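Stuhlserie Donero: Aufstellen, Ausrichten und Pflege auf Dielenböden
5. Juli 2023 | Technische Redaktion Seltosach

4 Aufstellen und Ausrichten

Dieser Abschnitt gilt für alle Ausführungen der Serie Donero mit Metallgestell, mit und ohne Armlehnen. Montage des Gestells und Befestigung der Rückenlehne sind in Abschnitt 3 beschrieben und müssen abgeschlossen sein. Für Drehstühle mit Rollen gilt das Beiblatt 2603.

4.1 Untergrund prüfen

Der Stuhl darf auf Massivholzdielen, Parkett, Laminat und Böden in Holzoptik verwendet werden. Auf geölten Böden ist nach dem Ölen eine Wartezeit von 36 Stunden einzuhalten. Bei frisch lackierten Flächen gelten die Angaben des Lackherstellers.

1. Stellfläche kehren oder mit der Parkettdüse absaugen. Sandkörner in den Fugen zwischen den Dielen mit entfernen.
2. Fußkappen am Stuhl auf festen Sitz prüfen. Lose Kappen bis zum Anschlag aufdrücken.
3. Höhenunterschiede zwischen benachbarten Dielen ertasten. An Kanten, die spürbar überstehen, keinen Fuß aufsetzen.

VORSICHT
Fehlende oder durchgescheuerte Fußkappen führen zu Druckstellen und Kratzern. Stuhl ohne Kappen nicht auf Holz stellen, auch nicht kurzzeitig.

4.2 Stuhl aufstellen

Benötigt werden ein weiches Tuch und der beiliegende Innensechskantschlüssel (Größe 6). Der Bereich um die Stellfläche soll so groß sein, dass der Stuhl einmal ganz herumgeführt werden kann, ohne an Möbel oder Wände zu stoßen.

1. Stuhl mit beiden Händen am Gestell oder an der Unterseite der Sitzfläche anheben. Nicht an der Rückenlehne oder an den Armlehnen tragen.
2. Stuhl senkrecht absetzen. Alle Füße sollen möglichst gleichzeitig Kontakt mit dem Boden bekommen.
3. Lage zur Dielenrichtung festlegen. Bei breiten Fugen den Stuhl so ausrichten, dass kein Fuß in der Fuge steht.
4. Kabel, die neben oder hinter dem Stuhl auf dem Boden liegen, aus dem Bewegungsbereich der Füße nehmen und zur Wand führen. Steckverbindungen gehören ebenfalls nicht in diesen Bereich.
5. Auf die Vorderkante der Sitzfläche drücken, danach auf die Hinterkante. Kippelt der Stuhl, weiter mit 4.3.

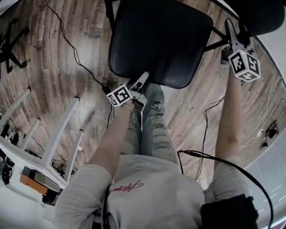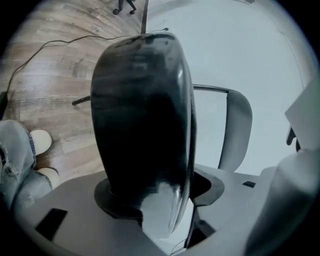
4.3 Kippeln beseitigen

Leichtes Kippeln auf Dielenböden ist kein Mangel des Gestells. Zunächst den Standort um eine Dielenbreite versetzen und die Prüfung aus 4.2, Schritt 5, wiederholen. Bleibt das Kippeln bestehen:

1. Stuhl auf eine weiche Decke legen, Sitzfläche nach unten.
2. Schrauben zwischen Sitzfläche und Gestell eine halbe Umdrehung lösen. Nicht herausdrehen.
3. Stuhl wieder aufrichten und auf einer ebenen Fläche absetzen.
4. Mit der flachen Hand mittig auf die Sitzfläche drücken, bis das Gestell spannungsfrei steht.
5. Schrauben über Kreuz anziehen. Anzugsmoment: 9 Nm.

HINWEIS
Schrauben am Gestell nicht mit dem Akkuschrauber anziehen. Die Einschraubmuttern können sich dabei mitdrehen und lassen sich dann nur noch im Werk ersetzen.

Ausgleichsscheiben liegen dem Stuhl nicht bei. Sie können unter Angabe der Ausführung über den Händler bezogen werden. Je Fuß ist höchstens eine Scheibe zulässig.

4.4 Versetzen im Raum

Zum Versetzen den Stuhl anheben. Schieben über kurze Strecken ist mit unbeschädigten Filz- oder Kunststoffkappen möglich, jedoch nur auf gekehrtem Boden und in Längsrichtung der Dielen. Quer zur Dielenrichtung wird nicht geschoben.

Ausführungen mit Armlehnen nicht mit der Armlehne unter die Tischplatte drücken. Vor dem ersten Heranschieben den Abstand zwischen Oberkante Armlehne und Unterkante Tischplatte messen. Bei höhenverstellbaren Tischen die niedrigste verwendete Einstellung zugrunde legen.

VORSICHT
Quetschgefahr zwischen Armlehne und Tischkante. Finger beim Heranschieben nicht um das vordere Ende der Armlehne legen.

4.5 Reinigung

Glatte Sitz- und Rückenflächen mit einem feuchten Tuch abwischen und nachtrocknen. Auf schwarzen Oberflächen sind Schlieren durch hartes Wasser stärker sichtbar; hier destilliertes Wasser verwenden. Mikrofasertücher mit rauer Seite sind nicht geeignet.

Gepolsterte Rückenlehnen mit der Polsterdüse auf niedriger Stufe absaugen. Flecken mit lauwarmem Wasser und neutraler Seife vom Rand zur Mitte hin abtupfen. Polster vor der nächsten Benutzung vollständig trocknen lassen.

Metallteile trocken abstauben. Das Pflegeset Ngau ist für Kunststoff und Metall freigegeben, für Polster nicht.

4.6 Wartung

Vier Wochen nach dem Aufstellen alle Schrauben mit dem Anzugsmoment aus 4.3 nachziehen, danach einmal jährlich. Fußkappen bei täglicher Nutzung alle 6 Monate kontrollieren. In Filz eingedrückte Steinchen mit einer Pinzette entfernen; ist der Filz bis auf den Träger abgenutzt, wird der ganze Satz gewechselt. Einzelne neue Kappen zwischen alten ergeben unterschiedliche Höhen.

Ersatzkappen werden über das Lager Tadbridge ausgeliefert. Bis April galt dafür eine andere Bestellnummer, alte Bestellformulare bitte nicht mehr verwenden.

Kommentare

dielenfuchs
Bei mir hat das Versetzen um eine Diele gereicht. Die Schrauben habe ich gar nicht angefasst. Könnte in 4.2 schon stehen, dann muss man nicht weiterblättern.

M_aus_dem_Altbau
Gilt die Wartezeit nach dem Ölen auch bei Hartwachsöl? Auf meiner Dose steht etwas deutlich Kürzeres.

Redaktion
Ja, für die Serie Donero gilt unsere Angabe auch bei Hartwachsöl. Nennt der Hersteller des Öls eine längere Zeit, ist diese einzuhalten.

kabelsalat77
Mit einem Drehmomentschlüssel komme ich bei der Ausführung mit Armlehnen hinten links nicht an die Schraube. Mit kurzem Bit und Verlängerung ging es dann. Wäre ein Hinweis wert.

tischkante
Das mit dem destillierten Wasser stimmt. Vorher waren auf der schwarzen Lehne immer Streifen zu sehen. Die Filzkappen halten bei mir allerdings kein halbes Jahr, vier Kinder am Esstisch.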